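Notebook, Bullum lander study – May, afternoon entry

The second drop series for the Bullum footpad was completed before 3:00 p.m. The crushable insert was loaded to 2,000 newtons and held its rated stroke on each run. H. Begay has asked that the regolith bed be raked and leveled between drops, as the log for the first series does not say whether this was done.

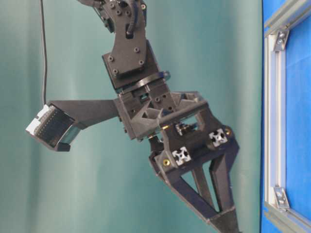 Data from the Zhuravel load cell are stored under run 309. The zero offset drifted during the last two drops and must be corrected before the figures go to R. Kuipers. Open item – tilt case at low speed.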